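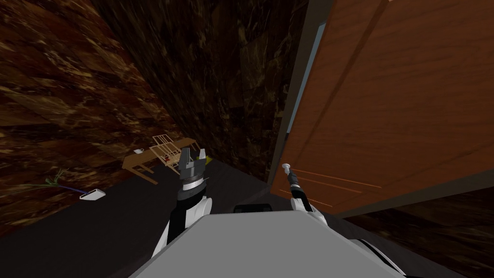 I finally got rid of my landline, and I'm a little embarrassed by how long I put it off. We'd had the same number for 27 years, ever since we moved to Trimberg, and for most of the last few the only calls were from people who wanted to talk about my car warranty. I kept paying anyway. It felt rude to give up a number my mother knew by heart!

What pushed me over was the March bill. Usness (the phone company out here, for those of you reading from elsewhere) added a "line care" fee of $5 a month, and when I called to ask what kind of care my line was getting, I sat on hold through the same piano tune until my tea went cold. The young man who picked up was very sweet and couldn't tell me either.
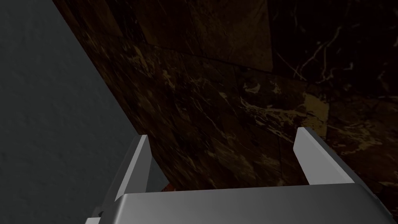
So then came the fun part – telling everyone. I went through my old address book, the one with the cracked green cover, and wrote a postcard to every person still in it. I bought a box of 100 and thought I'd have stacks left over, but I used up nearly all of them (the dentist got one, and so did the piano tuner over in Ilitz). A few came back marked undeliverable, which made me sad for an afternoon. But I also got real letters in return, two of them several pages long, and one old neighbor drove over from Rizk and stayed for supper.

If you're thinking of doing the same, ask about moving your number to a cell phone before you cancel. I didn't, and by the time I thought of it the number was gone. I still say it out loud at the pharmacy counter when they ask, and then have to dig out the new one, which I keep on a slip of paper in my wallet.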